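We finally wrote down our rules for the cloth work, and a couple of people have asked to see them, so I am putting them here with the reasoning where I can remember it.

Background for anyone new. There are three of us at Prunholm, and the job is getting a gripper to pick up and fold light fabric. Until April the rules lived in Trinidad Fuentealba's head. Then she went to Drendbridge for a fortnight and we found out how much we had been relying on her. I logged 200 attempts in that time and had to throw out 37 of them, mostly through my own carelessness.

The first rule is about fingertips. Before any run, close them with nothing between them and look at how the pads meet. They should sit parallel, with a thin even line between the two. If one leans, stop and sort it out. Do this over a pale background if you can, as dark pads against dark clutter tell you very little.

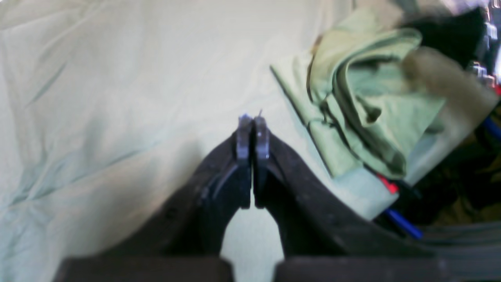
Fingers closed, pads side by side, pale green cloth behind.

The same check covers anything sticking out near the tips. A bit of wire or a pin will snag thin cloth, and a snag looks a lot like a good grip in the log. Birdie Delacroix wanted this as a separate rule. I thought it belonged with the pads, and we left it as one line in the end.

Second rule: grip force starts low and goes up in small steps. Write down every step. The setting we had borrowed from the Paredes work was meant for towels and was far too strong for a sheet.

Third: leave slack before you lift. A gathered bunch of cloth pulls on everything around it, and if the far side is held down tight you are testing your clamps and learning nothing about the grip.
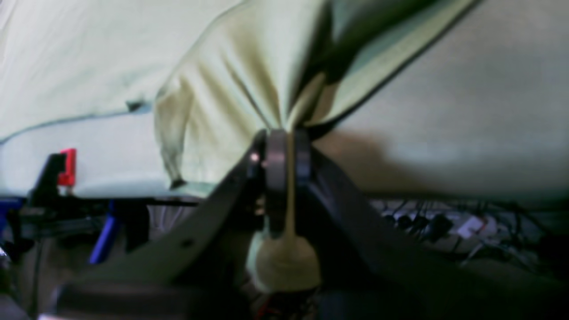 Clamps get their own rule for that reason. Note where each one is at the start and don't move it halfway through a set. If you have to move one, end the set and begin a new number. Trinidad is strict about this and I have come round to it - attempt 1426 still has a question mark beside it in my notebook over a clamp.

Cables stay on the lower level, clear of the cloth and of anything the arm might sweep through. I would like them tidied as well, but that isn't a rule yet.

Last, hands stay out while the arm has power, even to straighten a crease. Stop it first. Birdie timed the stop and restart at 33 seconds, so there isn't much of an excuse.

The Mivell people have a longer version with a sign-off sheet. I've asked for a copy and will go through it when it comes.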